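News > Press Releases > Family Workshops

Purkon opens sign-ups for Tabletop Tidy, a gentle course in putting small things away

10 August 2022
By Vilmos Szekeres, Purkon

Purkon is very happy to share that sign-ups are now open for Tabletop Tidy, our new family course for parents, grandparents and children who would like to make peace with the family table. You know the one we mean! It starts the day clear enough, and by supper it has a plate on it, a book, a plant that came over for the light and a toy that was only going to be there for a minute.

The course grew out of a small trial we held in April, when Renji Shibata set up a long light-wood table against the wall of our workshop room and invited families to come and sort it out together. The response was so kind and so lively that we have spent the months since then turning his notes into something we can offer properly.

At the heart of it all is one open black box. It is square, it has no lid, and Renji is very firm about the lid. A child who has to take a lid off will put the book on top of it instead (most grown-ups will too, he says, and he counts himself among them). The first lesson has a little "abc" book for the box to look after, and everybody at the table gets a say in where the box should stand before anything else is moved.
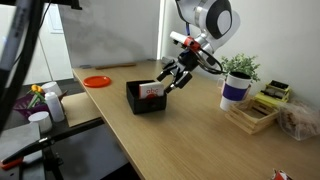 Families are encouraged to talk as they go, and to take their time about it. Ryan Mapplebeck, who wrote the course booklet, found that the conversation was what people remembered best when they wrote to us later on. "We had a long and very serious discussion about a plate," he said. "One family felt it should live in the kitchen and nowhere else, and another family used theirs for crayons and couldn't see the trouble. I came round to the crayons in the end."

The things on the course table are the sort of things most homes already have, and we have kept it that way on purpose. There is a round orange-red plate, a white cup with a purple band that holds a little bit of greenery, and a shallow crate made of light wooden slats. Families are welcome to bring a few awkward items of their own from home — the odder the better, as far as Renji is concerned — and the second session is given over to them entirely.

Osamu Takagi, whose family firm Takagi is lending us the room through the fall, has asked that we keep the tables along the walls so there is space for strollers, and we are glad to do it. 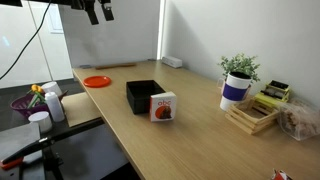 Dates, places and cost

Tabletop Tidy runs for 2 sessions, held two weeks apart so that everyone has a chance to try things out at home in between. Each group has room for 12 families. The course is free, and the booklet is included, with extra copies at the front desk for anyone who would like to pass one along to a neighbor.

To save a place, please call the Purkon workshop desk and ask for extension 997, or stop by and speak with Vitalii Zakharchenko, who is looking after the sign-up sheet and will happily answer questions about parking, snacks and bringing the baby.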